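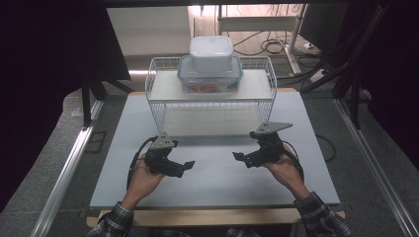

Wire rack on the gray board, clear container below, small white one on top.

May, Briltell storage trial, bench notes, page 13

Started 9:40. Purpose of this entry is to get the rack and container layout written down before Facundo takes over the bench, plus the shelf deflection numbers, which I had only on a loose sheet until now.

Rack is the white wire one with the solid shelf panel, open at the sides. It goes toward the far edge of the board, in the middle third. Tried it closer to the front first and did not like it: reaching over the top to set a lid down meant leaning on the table edge. Moved it back and left it there.

Stack order from the shelf up:
Clear rectangular container, pale blue lid, snapped on. Orange and red contents.
White opaque container, flat lid, slightly left of center on the blue lid.

The opaque one stays on top. Its base is smaller than the blue lid, so it can sit anywhere on it within reason. Reversed, the clear container overhangs on both sides and rocks when the board is bumped. Checked twice, same result both times.

Masses. White container with lid and fill, 246 g on the Sander scale. Scale was zeroed with the tray on. I have not weighed the clear container since it was refilled and the old value should be struck from the sheet. Facundo, please do this before anything else and write it here:

Clear container, filled, lid on: ______ g

Deflection. Straightedge across the shelf panel, feeler gauge at midspan. Unloaded, no gap I could get a blade into. With both containers stacked, 2 mm. Removed the load, waited, gap closed again. No visible set in the panel. The wire sides did not spread at the base as far as I can tell by eye, but I did not mark the feet, so this is weak. Next time put tape on the board at each foot before loading.

Lid fit. The blue lid needs to be pressed at the corners one after another. Pressing in the center only bows it and one corner stays up, and then the upper container sits on a slope. Went around with a fingertip after closing and felt for a step. Worth doing every time.

Slip. Tilted the board by hand with the stack in place. The upper container moved on the blue lid before the lower one moved on the shelf. No angle recorded, the inclinometer is still with Aoun. Do not quote this anywhere until it is repeated with a number attached.

Open items
Spare lids from Clilance are not in. Hipólito has the order.
Rack footprint still to be traced on paper so the position can be recovered if someone clears the board.
Decide whether fill level matters for the clear container. At present the contents lie along the bottom and against the front side. I would like one run with them spread evenly and one with them pushed to the back, same mass.
The stack shadow on the gray board makes the rear feet hard to read against a ruler. Try the side lamp.

Stopped 11:15. Stack left as is on the rack. Scale off, gauge back in its sleeve in the second drawer.

H. Navarrete

Added 2 pm: Facundo asked which edge of the board counts as front. Front is the side you stand at, with the strip of wooden table showing. All positions above are given from there.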